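Review: the Clunderine Good Practice Kit for hand-held gripper work

Posted 19/01/2018 by Lefteris Makris

The Clunderine kit is a ring binder, a set of wall cards and a sheet of blank labels. It sets out house rules for people who record cloth handling with hand-held grippers, so that a robot can be trained on the results. We bought one in November and have used it through 700 recordings. The binder has seven chapters. I read all of them, and three are worth the money.

Chapter two covers grip. Close the jaws fully before you lift, keep the cloth between the two tools where both can see it, and don't pull harder than a motor could. The last rule is the one new people break most. 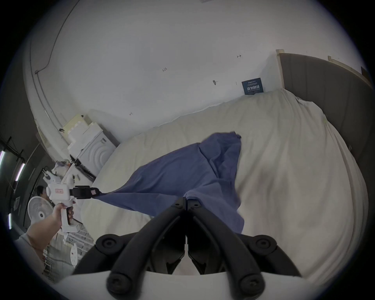 Graziella Carbone disagrees with me on chapter two. She says a rule about pulling force is no use without a number, and that two people reading the same page will stretch the same shirt very differently. She would rather have a cheap spring scale in the box.

I think she has a point. The publisher, Zacharopoulos, told us a revised page is planned but gave no date.

Chapter three deals with marking the work area. It asks for a station number and direction arrows drawn on a fixed surface, at a height where bedding won't cover them. It took us ten minutes and has saved a lot of arguing over which session is which.
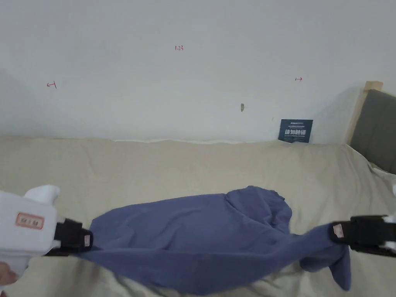
Blue cloth held between two grippers, with the number and arrows on the wall behind.

Chapter four is the weak one. It lists what should be cleared from a room before work starts, and it was plainly written for a lab. Homes have fans, drying racks and laundry in them, and a robot meant for homes will meet all of it. The older Hukirholm guide handles this better – keep the floor clear where people stand and leave the rest alone. 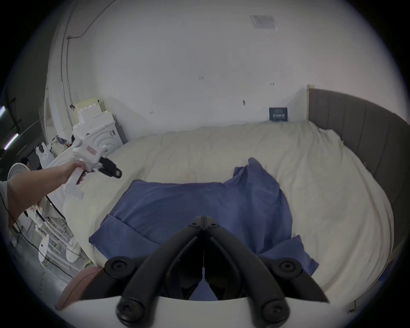
Cloth on the duvet, with a drying rack and stool to the left of the bed.

Chapter six, on labels and signs, is short and good. Every tool gets its own label, placed where it can be read without turning the tool over, and the label stays on for the life of the tool. Any area left set up between takes gets a sign.

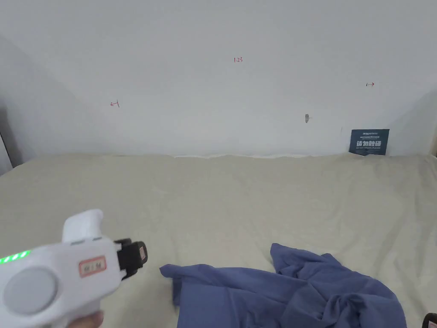
Price will decide it for most groups. The full kit is 100 euros, and extra binders cost almost as much, which is hard to defend for printed paper. You can do much of chapter six with your own supplies: a red-bordered sticker just behind the jaw is easy to find, and a small navy "please do not touch" sign in Chinese leaned against the wall takes up no working space. The labels in the kit are fine but plain.

Buy one copy, share it, and skip chapter four.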